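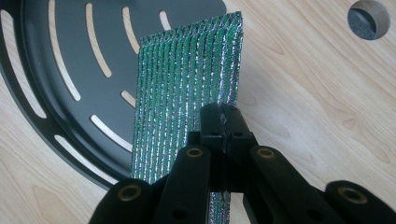 ソキッツのパン屋が閉まってるって気づいたのは、引っ越して三日目の朝だった。

いや、もう聞いてほしいんだけど、私がこの町に決めた理由の八割はあのパン屋だったわけ。駅からは遠いし、坂はきついし、アパートの給湯器は機嫌が悪いと咳みたいな音を出す。でも下見に来た日に食べたソキッツのくるみパンがあまりにもおいしくて、口の中にまだくるみが残ってるうちに契約書に判を押しちゃったんだよね。不動産屋さんもちょっと引いてたと思う。

で、シャッターに紙が貼ってある。「しばらく休みます。ソキッツ」。しばらくって何。三日? 三年?

途方に暮れてたら、隣の時計屋の前で水をまいてた背の高いおばあさんが、ホースを持ったままこっちを見た。

「あなた、くるみパンの人?」

なんで知ってるの。

「先月、店の前で立ったまま食べて、泣いてたでしょう」

泣いてない。目にパン粉が入っただけです、と言ったら、おばあさんは「ふうん」と言って、またあじさいに水をやり始めた。これがスリーさん。本当はLleucu Jamesと書く。初めて郵便受けの表札を見たときは、どこから読めばいいのか本気でわからなくて、しばらく口をもごもごさせてたら、窓から「スリー、でいいわよ」と声が飛んできた。正しくはもうちょっと違う音らしい。舌をこう、上あごにつけて横から息を出すの、と何度も教わったけど、私がやると毎回タイヤの空気が抜けるみたいになる。

スリーさんは五十年前にウェールズから来て、時計職人だったご主人と一緒にこの店を始めたそうだ。ご主人はもういなくて、店も半分くらいしかやっていない。電池交換はする。目覚まし時計は見る。柱時計は気が向いたら、という感じ。

「ソキッツさん、どこに行ったんですか」

「クレルよ」

クレル。聞いたことない。スリーさんによると、ソキッツさんが若いころに修業した町で、汽車を降りてからバスで山をひとつ越えるんだって。そこのパン屋の親方がノヴァコフスキという人で、これがまた恐ろしく頑固で、ソキッツさんは一回破門されているらしい。

「破門って、パン屋で?」

「勝手に、くるみを入れたの」

ええっ、あのくるみパンで!

「親方のパンは粉と水と塩だけ。ところが夏祭りの前の晩に、あの人がこっそりくるみを混ぜて焼いて、しかもそれが全部売れちゃったものだから、親方がもうかんかんでね。八月の、ものすごく暑い日だったって。荷物と一緒に道に放り出されて、バスもなくて、山を歩いて越えたのよ」

私はその日、段ボールを開けなきゃいけなかったのに、時計屋の丸椅子で二時間もその話を聞いてしまった。(うちの食器はまだ全部新聞紙の中で、晩ごはんは鍋から直接食べた。)

それから私は、毎朝シャッターを見に行くようになった。会社に行く前に、坂を下りて、紙を見て、まだだな、と思って駅に向かう。遠回りなんだけどね。ついでにスリーさんに声をかけると、奥から紅茶が出てきたりして、そのせいで一本あとの電車になる。上司には、坂のせいです、と言ってある。まあ嘘ではない。

七日目だったかな、紙に落書きが増えていた。「しばらく休みます」の下に、子どもの字で「はやくして」。わかる。すごくわかる。私はかばんからペンを出して、その下に小さく「同感です」と書いた。次の朝には、その下に「食パンも」。その次は「うちの犬も待ってます」。紙はどんどん埋まっていって、とうとう余白がなくなったら、誰かが新しい紙を継ぎ足していた。セロハンテープの切り方がやけにまっすぐだったから、私はスリーさんだと思ってる。聞いたら「ふうん」って言われたけど。

「葉書が来たわよ」

ある晩、会社帰りの私をスリーさんが呼び止めた。フェセックという駅の消印で、絵のほうは雪をかぶった教会。裏にはたった二行、鉛筆で、「親方は元気だ。まだ怒っている」。

「何をしに行ったんですか、そもそも」

「謝りに」

「四十年もたってるのに?」

「親方が店をたたむって聞いたから。竈が冷える前に、って言ってたわ」

スリーさんはそう言って、葉書を柱時計のガラスの内側に挟んだ。その時計、針は止まってるのに、振り子だけがちゃんと動いてるんだよね。直さないんですかって聞いたら、直すと時間がわかっちゃうじゃない、だって。時計屋さんがそれ言う?

私はそれまで、誰かに謝りに遠くまで行くなんてことを考えたこともなかった。ないけど、そのとき急に姉のことを思い出した。姉とは、母の指輪のことでつまらないけんかをして、それっきりだった。引っ越したことも言ってない。指輪だって、結局どっちも、はめてもいないのに。

その晩、まだ開けてなかった最後の段ボールを開けたら、底から姉の字のレシピ帳が出てきた。なんで私が持ってるんだろう。ページの間には、固まった小麦粉がうすく残っていた。たぶん小学生のときの。二人で蒸しパンを焦がして(蒸しパンって焦げるんですよ、鍋の水がなくなると)、母に見つかる前に窓から全部投げたら、下に大家さんがいた。思い出したら台所で一人で笑っちゃって、笑ったついでに電話をかけた。

三回鳴って、出た。

「……誰」

「私」

「番号変えたなら言いなさいよ」

変えてない。電話機を変えて、姉の番号の登録名が私から消えたみたいに、向こうからも消えてただけだった。最初の五分はすごくぎこちなくて、給湯器の話ばっかりした。そのあと、大家さんと蒸しパンの話をしたら、姉が受話器の向こうでしゃっくりみたいな声を出した。笑ってるのか何なのか、そこは聞かなかった。

ソキッツさんが帰ってきたのは、その週の土曜日だった。

朝の五時に匂いで目が覚めたの。本当に。坂の上まで届いたんだから! パジャマの上にコートを着て走っていったら、もうスリーさんが先頭に並んでいて、後ろには寝ぐせの男の子と、犬を抱いたおじさんがいた。あなたたちか、あの紙の。

シャッターが上がって、初めて見るソキッツさんは思ったより小柄で、右の眉だけが粉で真っ白だった。棚にはいつものくるみパンと、見たことのない平べったい黒いパンが並んでいる。

「これは?」とスリーさんが指さした。

「親方のです。粉と水と塩だけの」

「許してもらったの」

「いいえ」とソキッツさんは言って、ちょっと考えて、「でも、焼き方は直されました。三回」

私は両方買った。くるみパンは坂の途中で食べちゃって、黒いほうはかばんに入れて、そのまま電車に乗った。姉の家まで乗り換えが二回。パジャマのままだと気づいたのは、一回目の乗り換えのホームだった。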